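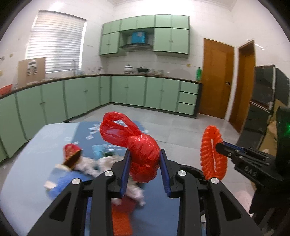
Rolora kitchen composter review: four months of feeding a box

Search this site Go

By Orla Mulligan

I should say at the start that I didn't want to like the Rolora. I've had a garden heap for years, it cost nothing, and it has never needed a filter. But we moved to a flat in Odilham in August, the heap stayed behind, and the council's food caddy scheme doesn't reach our street yet. So I bought one, with my own money.

For anyone who hasn't met these things, it's a worktop box with a bucket inside. You put in your peelings and leftovers, press the button, and it dries and grinds them overnight. What comes out is a brown, crumbly stuff that the box calls "compost".

It isn't compost. It's dried, chopped-up food. The booklet admits as much on page 5, in smaller print than the front cover uses, where it tells you to mix the result with soil and leave it for several weeks. I put a handful straight on a pot of parsley to see what would happen. It went furry, and so did the parsley.

What it does well

The volume does go down. A full bucket of carrot tops, tea leaves and cabbage came out as a couple of mugfuls, and the kitchen bin smells a good deal better for it. I take the rubbish down less often, and there are a lot of stairs. If that is all you want, you may be happy.

It copes with eggshells. It copes with coffee grounds too, although they clump if you put in nothing else.

What it doesn't

Bread turns to paste and sticks to the blades. Onion skins wrap themselves round the middle post. Anything stringy (celery, leeks, the outside of a pineapple) has to be cut up small beforehand, and by then you've done half the machine's job with a knife.

The bucket is supposed to go in the dishwasher. Mine came out with a grey ring that hasn't shifted. I've gone back to scrubbing it by hand in the sink, which takes longer than emptying an ordinary caddy ever did.

Then there's the noise. "Whisper quiet", says the website. I'd call it a slow washing machine with a pebble in it. We shut the kitchen door.

The filters

I'd think hardest about these before buying. The Rolora has a charcoal filter in the back and a light that tells you when to change it. My light came on well before I expected, and the lid kept nagging until I gave in. You can only use their own cartridges. The Endale ones look the same and are cheaper, but they're a hair too wide and the lid won't close.

I also can't find a straight answer on how much electricity a full cycle uses. I asked customer service twice and was sent the same leaflet twice.

Would I buy it again? No. I'd get a lidded caddy and a roll of paper liners, and pester the council. I won't be sending it back either, mostly on account of the stairs. 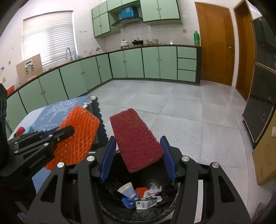
Peadar Cronin writes that I've been too hard on it. He has had his for longer than I've had mine, never puts bread in, and digs the dried stuff into a raised bed in autumn, where he says it has gone by spring. He agrees about the filters, and says the Utus machine is just as bad for them and louder. I'm prepared to believe him on the raised bed. I haven't got one.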